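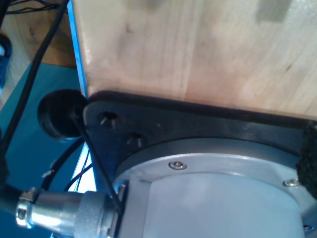 4. What a repairability score leaves out

4.1 The appeal of the visible screw

Most of the scoring schemes reviewed in Section 2 give a good part of their marks for fasteners. A product held together with screws scores well, one held together with glue scores badly, and clips fall somewhere between. The reasoning is easy to follow. A screw can be undone and done up again, and a buyer can see it in the shop. Verhoeven and De Bruijn, who wrote the scheme that later became the Dosteo score, were open about this: they wanted a test that a store clerk could carry out with the product in one hand and a checklist in the other.

We have no quarrel with that aim. Our doubt is about what happened next. The Dosteo checklist was written to help people choose between two toasters. It is now quoted in council purchasing rules, in warranty disputes and, in one case we were shown, in the rent agreement for a furnished flat. In each of these settings the score is read as a forecast. A high number is taken to mean that the thing will be repaired when it breaks. As far as we can tell, that claim has never been tested by the people who make it.

The Van Leeuwen method is sometimes offered as a more careful option. It asks the rater to take the product apart and time the work, which sounds better and costs a good deal more. Yet the weight given to fasteners is close to that in Dosteo, and the timing is done on a new product, on a clean bench, by someone who has the instructions. A kettle that has been limed up for six winters is a different object. So is a drawer that has been painted shut.

4.2 The Brarkbridge records

To see whether the scores say anything useful about repair, we went to a place where repairs are done. The Brarkbridge repair room opened in an old bank branch and takes in household goods of all kinds. Its logbooks hold up to 3000 entries, depending on how one treats the pages where a single line covers a whole box of lamps. Each entry gives the object, the fault as the owner told it, what was done and whether the object left in working order. The books were kept by hand until the April before our visit, when the room moved to a spreadsheet.

Anouk Van der Linden read through the books and picked out 33 product models that turned up often enough to be worth scoring. We then asked 10 raters to score each one with both schemes. None of them had worked at Brarkbridge or had seen the logbooks. Where a model was no longer sold, raters worked from a second-hand unit.

Two warnings are in order. People do not bring everything that breaks to a repair room. They bring what they are fond of, what was expensive and what fits in the car. Our sample therefore leans toward sewing machines and radios and away from fridges. The second warning is that "left in working order" is the judgment of the person who did the work, made at the end of an evening, with the owner standing there hoping. We would not be surprised if it were generous.

4.3 Raters disagree on what counts as a fastener

Before comparing scores with outcomes, we looked at how well the raters agreed with each other. They did not agree very well, and the fastener items were the worst of the lot. That came as a surprise to us, given that these are the items the schemes present as the most objective.

Some of the trouble was plain carelessness in the checklists. Dosteo tells the rater to record "accessible screws" and never says accessible to whom. One rater took it to mean any screw that could be seen. Another took it to mean any screw that could be reached with a short driver. For the Kulia desk fan, whose rear screws sit at the bottom of deep wells, these two readings put the same product at opposite ends of the scale. The fan is, for what it is worth, one of the more often repaired models in the logbooks. Its wells are a nuisance the first time and no trouble once you own a long driver.

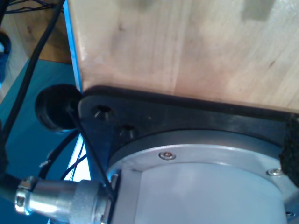
Screw holes gave more trouble than screws. Neither scheme says what to do with a hole that has nothing in it, and our raters split evenly between ignoring such holes, marking them as fixings and marking them as missing parts. Figure 3 gives a fair idea of the problem. Near the left end of the black plate are two countersunk holes, each a small cone with a dark centre, and the pale wooden block rests directly on the plate's top surface. A rater with Dosteo in hand would want to know whether those holes belong to the joint between plate and wood, to the joint between plate and the metal housing underneath, or to neither. The countersinking shows that a screw head is meant to sit flush. It does not show what the screw would hold, and a person looking from outside has no means of settling the matter. The checklist still demands an answer.

Figure 3. Countersunk holes in a plate between a wooden block and a metal housing.

Zhiqiang Long, who ran the rating sessions, kept a list of the questions raters put to him while they worked. The commonest by a wide margin was some version of "does this one count?" He had been told to give no help beyond the printed instructions, so he read the same sentence of the manual aloud again and again. His notes grow noticeably shorter toward the end.

It could be said in reply that better training would fix this, and the authors of the Van Leeuwen method do say so. Perhaps it would. Training would bring raters into line with one another, which is worth having, but it would do so by teaching them all the same guess. A well-drilled group can agree perfectly on a number that has no bearing on the question.

4.4 Scores against outcomes

When we set the scores beside the Brarkbridge outcomes, the link was weak for Dosteo and weaker still for Van Leeuwen. Products with poor scores were repaired a little less often than products with good ones, but the spread within each group was so wide that we would not advise anyone to choose a product on that basis. Dropping the radios, which Sem Verbruggen suggested on the grounds that radio owners are unusually patient, made the picture slightly worse.

Three kinds of product did badly in the logbooks despite high scores. The first had plenty of screws and no spare parts. The case comes open in a minute, the worn gear is found straight away, and there the matter rests, sometimes for months, with the object on a shelf under a paper tag. The second had screws of a good pattern driven into poor material. These open well once. By the third time the thread has gone and the repairer is packing the hole with matchsticks. The third kind is harder to describe. These were cheap goods in which nothing in particular stood in the way of repair, and the owner did not come back to collect them.

The reverse also turned up. Several glued products, wooden toys and picture frames among them, were mended at a rate that the schemes cannot explain. Old glue lines often fail cleanly, and the tools needed to close them up again are a clamp and an evening. A scheme that treats all glue as a barrier lumps these in with bonded phone screens. We find it hard to defend that, and the manuals do not try.

We looked for a version of the fastener items that would do better. Weighting by the number of different driver types helped slightly. Asking only whether a part could be bought separately helped more than every fastener question put together - and that question does not require the rater to look at the product at all.

4.5 Limits

One town is one town. Brarkbridge has a good hardware store within walking distance of the repair room, and several of its regular repairers are retired from trades where taking things apart was the job. A room with less skill on hand might find that visible screws matter a great deal, and a supporter of the present schemes could fairly argue that they are written for beginners. We would like to see that shown. The logbooks do record who did each repair, by initials, but the initials are shared by more than one person in places and we did not feel able to sort experienced hands from new ones.

We also had no access to the purchasing records of the council that uses Dosteo, so we cannot say whether its staff follow the score or simply file it. Two requests went unanswered. It is possible that the score does very little harm in practice, being attached to choices that had been made already on price.

Nor does anything in this section bear on safety. Some products are sealed for sound reasons, and a mains appliance that opens with a coin is no friend to its owner. The schemes take no position on this and hand out the same marks regardless. Section 5 returns to the question of parts supply, using the shelf tags from the same room.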